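4. Findings

4.1 Lines people lay down for themselves

The most pleasing result of the survey is how much marking goes on that no manager ever asked for. Of the 168 markings we recorded at Flercombe market hall, the Zurine bakery and the Papadopoulos print shop, most had been put down by the people who worked beside them, usually with whatever was in a drawer. We found chalk, grease pencil, string, paint, parcel tape and, in one bakery corridor, a neat row of flour sack labels glued to the floor. Cisternas and Costello coded each marking for material, shape and age, and the coding notes are a delight to read. A single chalk arc by the proving oven had been redrawn so often that the tiles had gone pale along it.

Markings fell into two broad groups. Boundary lines tell people where a thing stops: a stall, a queue, the swing of a door. Cell markings divide a surface into places, each one ready to hold something. Boundary lines were far more common on floors, and cell markings on tables and shelves. We had expected the reverse in the market hall, where the floor is let by the square yard, but the stallholders at Flercombe mark corners only and leave the rest to memory. One told Rafferty that a full line "just gives people something to argue with."

4.2 Repair, drift and the second layer

Markings move. Tape that is replaced is seldom put back in quite the same spot, and over a season a line can wander by the width of a hand. We call this drift, and we were lucky enough to catch a good deal of it, as Pop had visited the print shop in April for another study and kept his floor sketches. Laid over our own sketches, they show the waste paper bay growing steadily toward the window while the cutting bench keeps its outline exactly. The cutting bench is used by two people who do not get along.

Older lines often survive under newer ones. Staff with long service could read this second layer quite easily, and several steered by it without noticing. At the bakery, trolleys were still being parked to a faded yellow line although a white one had replaced it. New staff parked to the white line. Both groups described the other as careless!

Of our 67 interviewees, only a handful could say who had laid the line nearest to where they worked. Many were sure it had "always been there." When we checked the purchase book at the print shop, the tape in question had been bought the year before. This fits well with the diary material, where lines are mentioned mostly when they fail – when a corner lifts and catches a shoe, or when someone new puts a crate across one. Hưng Mạch's reading of the diaries, which run to 3,000 entries, suggests that a marking is talked about for a week or so after it appears and then drops out of conversation altogether. We think this silence is one of the best signs that a marking has been accepted, and it deserves a study of its own.

4.3 Color

Color mattered less than we had guessed. People chose tape by what peeled off cleanly, then by what was cheap, and only then by color. Where two colors met, however, workers were quick to find a meaning in the difference, even when the second color had been used simply to finish a job. At Jenia, the packing room that served as our pilot site, a short stretch of green in a red line was explained to us in four different ways on the same morning.

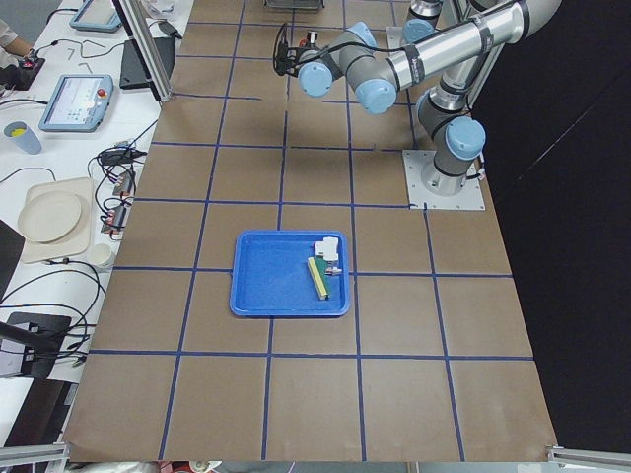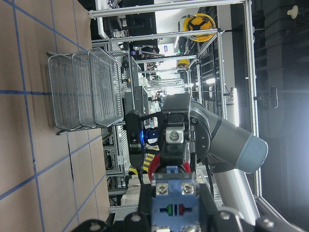
4.4 Grids on work surfaces

Figure 3. Blue tape laid as a grid on a work surface. The second view includes three wire mesh baskets.

Tape grids such as those in Figure 3 belong to the cell group. They take more effort than any other marking in our sample, as every strip has to be squared against the others, and yet they were the ones people seemed proudest of. Strips were commonly laid by eye, with one edge of the table as the guide.

Once a grid is down, people start to talk in its terms. Cells pick up names ("the corner," "Dad's square"), and small things drift into steady homes. Large things ignore the grid and sit across the lines, and our interviewees saw no fault in this. We had planned to score objects lying over a line as errors, and dropped the idea after the first site visit.

The print shop also gave us our only unfinished grid, on the folding table, where the cross strips stop halfway. The roll ran out, and the bare half is used for lunch.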